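### 3.2 Guest dining and length of stay at the Hinodell

We turn now from the gaming floor to the dining room, which earlier writing on resort casinos has tended to treat as a pleasant extra and little more. Over one summer season, ending in July, the Hinodell resort let us match 1,344 guest visits to the restaurant bills that went with them, and we are grateful to Idrisa Langat for the many patient hours spent sorting through those records with us. Guests who sat down to a full meal stayed longer in the building than those who did not, and this held for all 3 of the visitor groups we borrowed from Duncombe's scheme.

We would ask the reader to take this gently — a guest who plans a long evening may well book a table for that very reason, and our records can't tell us which decision came first.

The 80 guests who also filled in our short survey spoke fondly of the food and the unhurried service, and rather less fondly of the wait for a table. Their answers on tableware and table setting (Figure 8) were warm but varied a good deal, and we have left them out of the model for now. 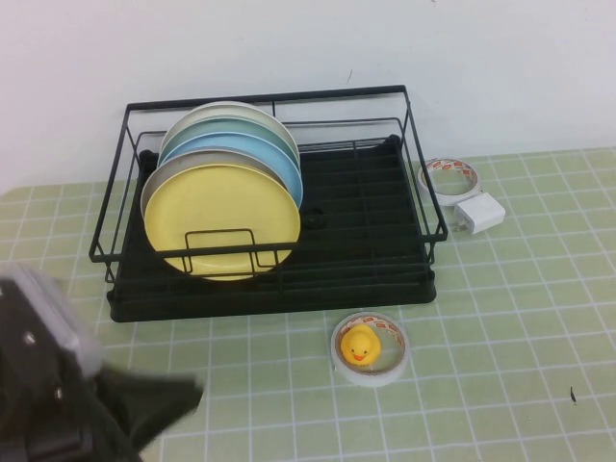
**Figure 8.** Round plates in several colors, upright in a black wire dish rack.

A fuller treatment of the survey answers, using the Zamfir scale, is given in Section 4.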